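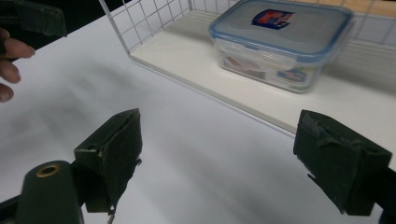 A white tabletop and dark green padded parts at Lultgate.

Share this: 3 shares | 0 comments

February
By Ita Ó Conaill

Evening repair classes to return to Lultgate

Lultgate, the community workshop run by Drirell, will reopen its evening classes in February after a winter break. The programme covers basic upholstery, chair repair, lampshade making and hand sewing, and is open to adults living anywhere in the county.

A total of 118 people took part in the autumn classes, the highest number since the workshop opened. Places for the new term have been raised to 200, with a second evening added for upholstery after the waiting list for that class filled up early.

The classes will be taught by the Ní Chonaill furniture workshop, which has supplied tutors to Lultgate for the past three years. Beginners are asked to bring a drop-in seat pad or a small footstool for their first session. Larger pieces, such as armchairs, can be brought in from week four once the tutor has looked at them – there is limited storage, and sofas cannot be accepted.

Hywel Watkins, classes manager at Drirell, said: “Most people who come to us have one chair at home they would like to sort out. By the end of the term they have usually done that one and started on a second. The extra evening means we can take people who missed out in the autumn.”

Fabric and webbing will be sold at cost. Halari, the textile merchant, has donated over 200 metres of end-of-roll cloth for use in the beginners’ classes, mostly plain wool and cotton in short lengths. Learners who want a particular pattern should bring their own.

Doors open at 6.30pm and classes run until 9pm. Tools are provided. The workshop is on the ground floor with step-free access from the car park, and a hearing loop is fitted in the main teaching room. Learners are advised to wear closed shoes – old staples and tacks are a common find on the floor.

Booking is open now at the Lultgate front desk and by telephone. Reduced fees are available for students, people over 65 and those receiving benefits, and fees can be paid in two parts. A daytime class in lampshade making is planned for later in the spring if there is enough interest.

ENDS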